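The Battle of Estwood Bridge 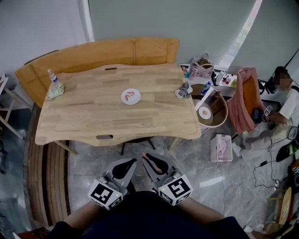 Part One: Deployment

Gemma Lombardi had been painting Nesitz grenadiers since July, and on Friday night she finally got to put them on a table. All 61 of them! She had glued the last bayonet back on in the car, holding it in place with her thumb at every red light, and she carried the box up the stairs of the Lo Presti building like it was a wedding cake.

Raffaele Ruggiero was already there, of course. He had laid out the river, the bridge, the two hills and the village of Estwood, which was three cottages and a church he had built out of cereal boxes when he was in high school. The steeple still leaned. Gemma loved that steeple.

"You brought them," he said.

"I brought them."

"Let me see the flags."

She opened the lid and he actually took his glasses off and put them back on again. The flags were hand painted, green with a white heron, and she had done the heron 13 times before she got one with a neck she could live with.

"Oh, those are good," he said. "Those are really good. I'm going to feel terrible about this."

The scenario was his. The Duke of Nesitz had to get his army over the river before dark, and the Skeltent Republic had to stop him. One figure stood for twenty men or so, depending on who was arguing. Raffaele had written four pages of background, including a letter from the Duke to his sister complaining about the soup, and Gemma had read every word of it twice on her lunch break.

Part Two: The Bridge

Everybody who paints a new unit knows what happens to it in its first game. The grenadiers stepped onto the bridge on turn two, in column, flags up, looking magnificent, and Raffaele rolled three sixes with a battery of guns that hadn't hit anything in years.

"No," said Gemma.

"I'm so sorry."

"No, no, no. Not the front rank. I did their eyebrows!"

But they held! She needed an eight to keep them there and she rolled a nine, and she let out a yell that made the chess players next door bang on the wall. The grenadiers closed up and stood on that bridge for two more turns with cannonballs going through them, and all that time her hussars – the old ones, the chipped ones she'd bought in a shoebox before she knew what a hussar was – were trotting up the left bank looking for the ford.

Raffaele had forgotten the ford. He had drawn it on the map himself, with a little fish next to it.

She watched him notice. He was reaching for his tea and his hand just stopped in the air.

"How far can those move?" he asked.

"Far enough."

"Through water?"

"It's your ford. It says knee deep. Page three."

He found page three. He read it with his lips moving. Then he started to laugh, and he pushed his reserve off the hill at a dead run, two battalions of Skeltent militia in brown coats, and it was a race for the church.

Part Three: The Church

Oh, it was close. The hussars got across with one turn to spare and hit the militia right beside the churchyard wall, and for ten minutes neither of them sat down. Dice went on the floor. Raffaele called out his scores in the voice of the Skeltent general, a gloomy man who had wanted to be a dairy farmer, and Gemma answered as the Duke, who was still upset about the soup.

The militia broke first. They ran back through the village, and one of Raffaele's big sleeves caught the steeple and took it clean off.

"Direct hit," said Gemma.

"That's been up since I was sixteen."

"Do you want to stop and fix it?"

"Are you kidding? It's your move."

So she moved. The grenadiers, what was left of them, marched off the far end of the bridge on the last turn with one heron still flying, and Raffaele stood back and saluted with a ruler.

They packed up slowly. She wrapped each man in tissue, and he held the lamp for her so she could check the bayonets. The one she had glued in the car had come through without a scratch.

"He gets a name," Raffaele said. "Anybody who lives through that gets a name."

She turned the little man over in her fingers and thought about it all the way down the stairs. By the time she had the box buckled into the passenger seat he was Corporal Soup, and she was already planning the dragoons.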